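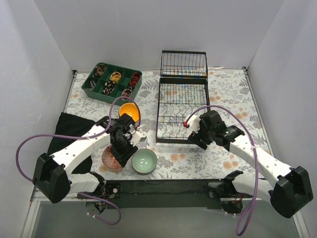
Karnby Table Cover, Leafy Sprig

Filed under: Kitchen & Table > Covers
1 min read

White ground, gray leafy sprigs, peach-orange flowers here and there. Your aunt had one like it and she was right.

It lies under bowls and a dish rack without competing, though a bright yellow bowl will always win. Prys Griffiths, who draws our prints, wanted more fern. He got some fern.

Wipe with a damp cloth. Don't iron it - we've seen the results. Folds relax in a day or two, faster if you stop looking.

Item 1131. Restock due in August.

156 shares | 3 comments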